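## 4. What changed on the floor

Draft, 3 June 2022. Sections 4.1 to 4.3, still to be trimmed.

### 4.1 Setting

The Tanier site sorts and tidies returned goods and the rubbish that comes with them. Before the arms, the tidying was done by hand at the end of each shift, by whoever was left. We interviewed 37 people there, across both shifts, mostly in the lunch room and mostly in under half an hour. A second site, Brostness, was visited for comparison but had no arms running at the time, only the plan for them. Notes from Brostness are used here only where marked.

The cell does one kind of job: pick up what is left on the floor of the enclosure, put the rubbish in the bin, leave the things that aren't rubbish. Simple to say. The hard part, for the arms and for the people, is the second half of that sentence.

### 4.2 Who does what now

Job titles did not change. Tasks did. Nearly everyone described the same shift in their day: less bending and carrying, more watching and setting up. Setting up means laying items out in the cell, checking the bin liner, clearing the arms back to start, logging the attempt. Seven of the people we spoke to do this for most of the week and are called "minders" by everyone else, including their supervisors, though the word appears on no roster or pay slip.

Minders are paid the old rate. This came up in nearly every interview we did with them and we did not ask about it first. One put it like this: "I used to pick up the rubbish. Now I put it down so the robot can pick it up. Same money." Others were less sour. Sore backs and wrists were mentioned a lot, always as something from before, and two of the older workers said they would not have stayed on without the change. We have no medical data and make no claim past what people told us.

The logging is the part people like least. The software (Dultirura, supplied with the cell) wants a reason code for every failed attempt, and the list of codes was written by somebody who had not stood at the cell. "Object lost" gets used for nearly everything. In the log we were given, 915 attempts, it is the most common code by a wide margin, and minders agreed freely that it tells you nothing. Several keep their own notes on paper. The paper notes are much better. Management had not seen them befor our visit.

### 4.3 Deciding what is rubbish

Under hand tidying this was a judgement made in passing. A tape dispenser on the floor went back on a bench, a drink bottle went in the bin, and something in between got held up and shouted about across the room. No record, no rule. With the arms, the decision has to be made ahead of time and by someone, and at Tanier it is made by the minder who lays out the cell. They choose the mix. They put in office things next to the packaging, so that telling one from the other is part of the job, and then they say afterwards whether the result was right.

Figure 2 gives one moment from this work, both arms in the cell, one bottle in a gripper and other items still on the floor.
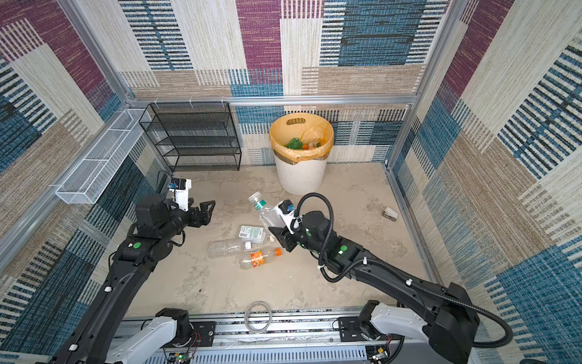 **Figure 2.** Two-arm cell during a clearing task: plastic packaging and bottles, a stapler, and the lined bin at the back.

Minders argued with each other over these choices, and seemed to enjoy it. Is an empty bottle with its cap on one item or two? Does a box with a readable label count as rubbish if there might be something in it? The written procedure runs to five lines and covers neither. What has grown up instead is a set of spoken rules, passed on at handover, and they differ between shifts. Day shift says caps stay on. Evening shift takes them off when laying out, if theres time.

We think this is skilled work and that the site does not yet treat it as such. Supervisors called it "feeding the machine" or "babysitting". Minders talked about it as teaching, or sometimes as checking. The gap in words matters, as the next pay review will be written in the first set.

At Brostness the plan, as shown to us, had no minders in it at all. The layout and the logging were down as "operator, shared", about an hour a shift. People at Tanier laughed at this figure when we mentioned it. Thaweesak, the contractor fitting both sites, told us the hour was a placeholder. It was still in the plan when we left.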